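Marching is the easy bit

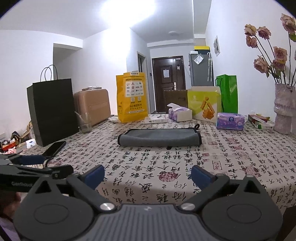 The long table, with its calligraphy cloth.

I went on the Clirkasside march in November and I'd go again tomorrow. We filled the high street from the station to the bridge, somebody had brought a tuba, and by four in the afternoon I had lost my voice and one glove. Lovely day!

But I keep having the same argument with my friend Renata Cabral, who thinks a big enough crowd settles a question. I don't. A crowd tells the council that people care – it doesn't tell them what everyone at home thinks, and plenty of people at home think something (my mother, for one, at length).

What we need is the vote. A proper local one, with a plain question on the paper and a polling station in every ward, including Fudholm, where the bus stops running at teatime. The council says it would need 200 signatures from each ward before it will even discuss it. Fudholm has 153. So that's the job now, and it's a dull one: doorsteps, clipboards, rain, dogs.

I did 10 houses last week and got six names, plus a long talk about bins. It felt like more use than all my shouting. If even 50 of the people who marched past my window gave up one evening, we'd be done before Christmas.

Recent posts
Who gets to write the question?
Pilar Quiroga on voting at sixteen
The Fudholm bus, again
Letters: Fermín Pereyra replies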